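Stekside Incident Desk - User Guide
Section 3: Responding to a hold-up or armed intruder alert

This section covers the steps a shift lead takes in the Stekside console when a silent alert comes in from a venue. It applies to bowling alleys, arcades, movie theaters and other sites on the Jeltano plan. For fire and medical alerts, see Section 2.

CAUTION: Stekside does not replace a 911 call. Unless the venue has a monitored line, the alert goes to your own staff only.

3.1 Before you start

Each shift lead needs a personal PIN and a paired handset. Check the handset at the start of the shift by holding the side button until the light turns green. If it stays amber, pair the handset again from Settings > Devices.

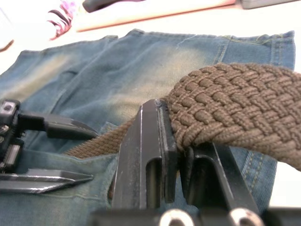

The site map must also be up to date. Police will ask for exits, stairways and locked doors, and the map is the first thing the console shows when an alert opens. Maps older than 84 days are marked with a yellow bar.

3.2 When an alert comes in

1. Press Accept. The alert stays on every paired handset until one person accepts it.
2. Read the zone name on the top line. Do not go to the zone to check.
3. Call 911 and give the street address first, then the zone.
4. Press Hold Doors only if the police tell you to. This locks the outer doors from the outside. People can still leave.
5. Keep the call open until the dispatcher ends it.

Note: The console does not ring or flash during a silent alert. The handset vibrates 3 times and then stops.

CAUTION: Do not use the public address system while a silent alert is open. An announcement may tell the intruder that help has been called.

3.3 Messages to staff

Choose Messages > Staff Only and pick one of the saved texts. The Leave Now text goes to staff near an open exit. The Stay Hidden text goes to everyone else - check the zone list before you send it. Typed messages are limited to 84 characters.

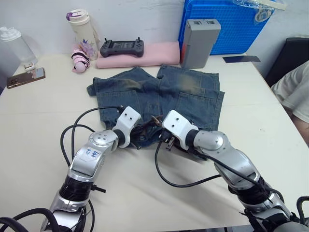
2 min read

3.4 Closing the alert

Two people must close an alert, each with their own PIN. Wait until the officer in charge says the building is clear.

1. Open the alert and press Close.
2. Enter the first PIN, then the second.
3. Choose a reason from the list. Use False Alarm only for a button pressed by mistake.
4. Press Save Log.

The log is kept on the Bezerra server and cannot be edited afterward. To add a comment, use the Notes tab. If the police ask for a copy, choose Export and hand over the sealed file.

3.5 If the console does not respond

Code 17 means the network link is down. Switch to the handset, which uses its own cell connection, and carry on from the step you had reached. Sites with an older Puvitz door controller lose Hold Doors while Code 17 is showing. Lock those doors by hand only if the police ask for it.

Section updated September 2, 2026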